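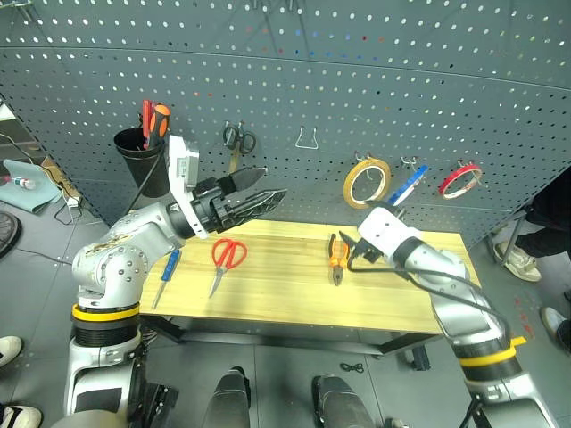 Setting up a shared household list

Last updated 17/06/2026

This section covers the shared list in Wonau, for homes where more than one person does the shopping. If you shop alone, you can skip to "Budgets and receipts". You can come back and share a list later without losing anything on it.

Before you start

You will need:
- the Wonau app on your phone or tablet, signed in
- the mobile number or email address of each person you want to invite
- your store card number, if you have a Brondeo or Ukix card and want to link it

A household can have up to eight members, including the person who sets it up. Children can be members, but they need an adult in the household to approve anything they add.

Create the household

1. Open Wonau and tap Lists.
2. Tap New household at the bottom of the screen.
3. Type a name. The people you invite will see this name, so pick something they will recognise.
4. Choose your usual shopping day. You can leave this blank.
5. Tap Save.

Your existing list stays private until you move it. To move it, open the list, tap Options, then Move to household. Items you have already ticked off are not moved.

Note: The person who creates the household is the organiser. Only the organiser can remove members, link store cards or close the household.

Invite the others

1. Open the household and tap Members.
2. Tap Invite.
3. Enter a mobile number or email address.
4. Choose Adult or Child.
5. Tap Send.

Invitations lapse after two days. If one has lapsed, the name shows in grey under Members. Tap it and choose Send again. The old link will stop working.

If the invitation doesn't arrive, check the number for a missing digit and look in the junk folder. People who already belong to another household have to leave it first.

Sort the list by aisle

Wonau sorts new items into groups such as Fruit and veg, Cold, Pantry, Cleaning and Other. The order of the groups is the order you will see in the shop. To match it to the way you walk around your own store:

1. Open the household list and tap Arrange.
2. Press and hold a group name.
3. Drag it up or down, then let go.
4. Repeat for the other groups.
5. Tap Done.

The order is saved separately for each store. Anything Wonau doesn't recognise goes under Other. Move it to the right group and it will go there next time.

Caution: Tapping Reset in the Arrange screen clears the order for every store in the household. It can't be undone.

Set up regular items

Regular items are things you buy often, such as milk, bread, nappies or pet food. Wonau puts them back on the list for you.

1. Press and hold the item.
2. Tap Make regular.
3. Choose how often it should come back.
4. Choose a quantity. Use the note field for size or brand, for example "large bag" or "home brand is fine".
5. Tap Save.

A regular item won't be added twice. If it is still on the list when it falls due, it stays as it is and the next due date moves along. When you go away, open Regular items and tap Pause all. Remember to turn it back on when you get home; there is no reminder.

Link a store card

Cards from Brondeo and Ukix can be linked. Other cards can be stored under My cards to scan at the checkout, but Wonau won't read offers from them.

1. Tap Members, then Store cards.
2. Tap Add card and choose the store.
3. Type the card number without spaces.
4. Enter the code the store sends you.
5. Choose who can see the card: Everyone, Adults only, or Just me.

Offers can take nearly three hours to appear the first time. A small star beside an item means there is an offer on it. Tap the star to read the conditions. Prices in the app are a guide only, and the shelf price applies.

Note: Ukix sends its code by text message only. If your mobile number has changed, update it with the store before you try to link the card.

Shopping at the same time

Two people can shop from the list at once, in the same store or in different ones. Each of you should tap Start shopping on arrival. When one person ticks an item, it turns grey on the other phone.

Reception can be poor inside shopping centres. If your phone is offline, a small cloud appears at the top of the list. Your ticks are kept on the phone and sent when the signal returns, but the other shopper won't see them in the meantime. Split the list beforehand if you know your store has this problem: press and hold an item, tap Assign, and pick a name.

Tap Finish when you are done. Unticked items stay on the list for next time.

Using Nambiar speakers

If you have a Nambiar speaker in the kitchen, you can add items by voice.

1. In Wonau, tap Settings, then Speakers.
2. Tap Find speaker. Your phone and the speaker must be on the same Wi-Fi network.
3. Choose the household list. Voice items can only go to one list.
4. Say "Add eggs to the shopping list" and check that eggs appear.

Caution: Anyone within range of the speaker can add to the list. To check items before they go on, turn on Hold voice items. They will wait under To approve until an adult accepts them.

For removing members or closing a household, see "Managing your household".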